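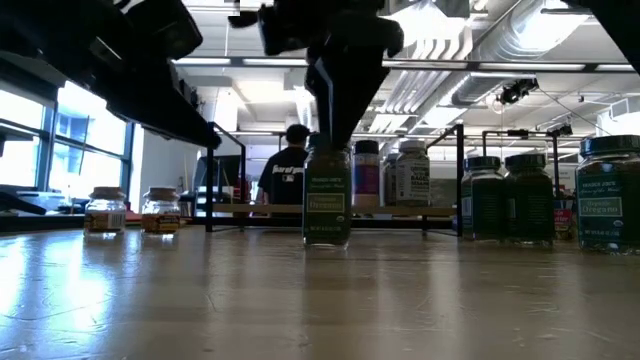 Slide 2: Start with the jars

Let the slide sit for a few seconds before talking. Then: this is the job we priced everything against. One gripper, one jar of oregano, held by the lid end. I love this job! It sounds tiny and it sorted out our whole shopping list.

Point to the short jars on the left with the pale lids, then the taller-looking budget question: do you buy one hand that copes with most of your containers, or two that each do half? We went with one. Mention that Mitsuko Hirose argued for two and still might be right.

Slide 3: What we asked for, what we needed

First wish list had the big Sekiguchi arm on it. Gorgeous machine, far too much reach for a tabletop. Dropping down a size paid for the spare fingers and a proper stand.

Read out the small stuff, people always forget it:
- finger pads, $62 a set (we budgeted one set, please budget more)
- cables and brackets, $243
- Nikness support plan, $747 a year, and yes, it renews
- $1000 held back for whatever we missed

Ask the room who has a line for spares. Wait for hands.

Slide 4: Borrow before you buy

Most fun part of the whole project. Nomby lent us a demo gripper for two weeks in June and we threw our own groceries at it. Bring your own stuff, in your own jars, with your own labels! Glass, tubs, big and small sizes of the same thing. A supplier's test block tells you very little about a spice rack.

Also check the light. If your bench is glossy and near a window, like ours, try the vision software there at 9 am and again mid-afternoon before you sign anything.

Slide 5: Planning the bench

Allow room behind the rack for people to walk past. Measure the ceiling too if you want anything mounted up there, and get the electrician's quote early. Ours came in after the arm was ordered, so the Atau controller sat in its box.

If time is short, skip to the spreadsheet. It's the same one we used, with the prices left in. Colour coding: green is paid once, orange comes back every year. Questions after that.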